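Folleo user day: what we came home with

Three of us from the Clitley office went to the Folleo user day in Ondby, and I am still buzzing! The big news is shared libraries with proper version history, which our records team has been asking for since the pilot. You can roll back a single page without touching the rest of the site, and it keeps 475 versions by default. 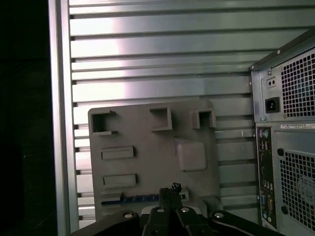

Permissions got the longest session, and quite right too. Wiesława Michalski from Rutkowska showed how they moved 1372 team folders across in 7 weeks, and her advice was to sort out your groups before you move a single file. She also keeps one old machine off to the side until every team has signed off – a plain light grey desktop tower would do the job nicely – so that people can check a file against the original. I filled four pages of my notebook and she very kindly sent me her checklist afterwards (ask me for a copy, it's brilliant).

Search is better as well. It now looks inside scanned letters, and you can save a search and share it with your team.

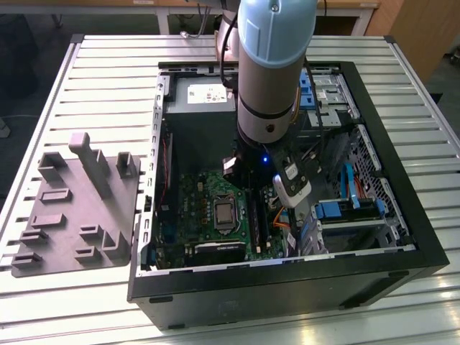 Dates and Training

Version 2 reaches our test site in November 2019. If you'd like to try it early, reply to this newsletter with your team name and I'll set you up with a login. Lunchtime sessions will follow once the testers have had a good poke around.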